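Himordale Guest House Handbook
Section 5: Setting the breakfast place and preparing the room tray

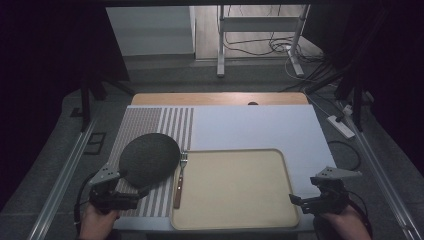

Manju Kandpal asks that the mat always be put down before the cutlery, also when you are in a hurry, for she has found forks under mats more than one time and guests do not look there.

5.1 What this section is for

This section tells how to set one place for breakfast, and how to prepare the tray when a guest prefers to eat in the room. It applies to the dining room and to the two rooms on the garden side. For the long table in the Kurtuluş room please read section 8, because that table has its own mats and they are not to be mixed with these.

Read the whole section one time before you begin. After some mornings you will not need it any more.

5.2 What you need for each place

One woven placemat, striped
One round felt disc, dark grey
One fork with wooden handle
One knife and one spoon from the same drawer
One tray, beige, only if the guest eats in the room
One napkin
One dry cloth for wiping

The mats are kept flat in the wide drawer of the sideboard. The felt discs are in the basket on top of it. The trays stand on their long side between the sideboard and the wall. Please do not lay them in a pile with wet ones, they stick together and leave a ring.

Note: The spare cutlery in the Plundton box is all steel and does not match. Use it only when the wooden-handled pieces are not enough.

5.3 Setting the place

1. Wipe the table with the dry cloth. If there is jam or honey from the day before, use first a damp cloth and then the dry one.

2. Lay the placemat with the long side parallel to the edge of the table. Leave a space of two fingers between the mat and the edge.

3. Look at the stripes. On our mats the stripes are not the same on both halves: one end has fine stripes and the other end has broad bands in grey and white. The fine end goes to the left of the guest. When all the places in a row are laid in this manner the table looks calm.

4. Press the corners with the flat hand. A mat which has been rolled wants to lift at the corners. If it does not stay down, turn it over for one night under the heavy cutting board, and take another one for this morning.

5. Put the felt disc on the mat. It is for the teapot or for the hot bowl, and it should be a little above the middle, so that the guest has the lower part free for the plate.

6. Lay the fork at the left side of the plate, the tines pointing away from the guest. The knife goes to the right with the blade looking inwards, and the spoon outside the knife.

7. Put the napkin under the fork or on the plate. Both are accepted, but choose one and keep it for the whole room.

Caution: Do not put a hot pot directly on the woven mat. The felt disc must be between them. A mat that has been marked by heat cannot be repaired.

Caution: The felt disc protects from the heat of a teapot or a bowl. It is not enough for a pan which comes directly from the oven. For oven pans use the iron stand.

5.4 Preparing the room tray

The tray has a low rim and rounded corners. The rim stops a spoon from rolling off, but it does not hold back a full cup of tea when you go up the stairs. Please fill the cups only to three quarters.

1. Lay the tray beside the mat, not on it. You can then move the things across one after another without lifting them high.

2. Check that the tray is clean and dry, also on the underside. Crumbs under the tray make scratches on the bedside table.

3. Place the felt disc on the tray first, in the corner at the back on the right. The teapot stands there during the carrying.

4. Put the plate in front, in the middle.

5. Lay the cutlery together on the left side with the handles towards you. For carrying they may touch each other. The guest will arrange them.

6. The cup goes upside down on its saucer if there is milk in a separate jug. If the tea is already poured, the cup stands upright and close to the plate.

7. Lift the tray with both hands at the short sides. Before you take the first step, stand still a moment and feel if one side is heavier. If it is, put it down again and move the pot a little.

Note: Room trays are served until half past nine. When a guest asks later, please be kind and offer the dining room, where there is coffee until ten.

Note: The woven mat does not go up with the tray. It is a little too wide for the bedside table and hangs over. If the guest wants a cloth, give a plain napkin, unfolded.

5.5 Clearing and cleaning

Mats. Shake them outside the back door. Wipe with a damp cloth in the direction of the stripes. Do not put them in the washing machine. On Tuesday all the mats are taken out and aired on the rail, also those which were not used.

Felt discs. Brush off the crumbs with the soft brush. If something has been spilled, press a dry cloth on it and do not rub. Rubbing makes the surface hairy. Let the disc dry lying flat, away from the radiator.

Wooden-handled forks. Wash by hand in warm water and dry at once. They must not stay in the sink and they must never go in the dishwasher. Once a month rub the handles with a small drop of oil and leave them overnight on a paper. If a handle moves when you turn it between the fingers, put the fork in the repair box.

Trays. Wash with warm water and a soft sponge. Go along the inside of the rim with a finger in the cloth, this is the place where sugar stays. Stand them to dry with a space between.

5.6 When something is missing or broken

Write it in the grey notebook near the telephone, with the room and the thing. It is not necessary to write who broke it.

New mats and trays are ordered from Vidon, order number 3583. The striped mat must be asked for by its full name, "woven, mixed stripe", otherwise they send the plain one. Delivery takes up to 18 days, and in February often longer, so do not wait until the last good mat is gone.

Felt discs are not ordered. Mitiku Assefa cuts them from the roll in the store room. Leave the damaged disc on the shelf beside the roll so that he has the correct size.

5.7 Before you leave the dining room

Chairs pushed in. Mats straight, fine stripes to the left. Discs back in the basket if the places are not laid for the next morning. The sideboard drawer closed fully, as it catches on the last part and needs a small push with the knee.

For egg cups and toast racks continue with section 6.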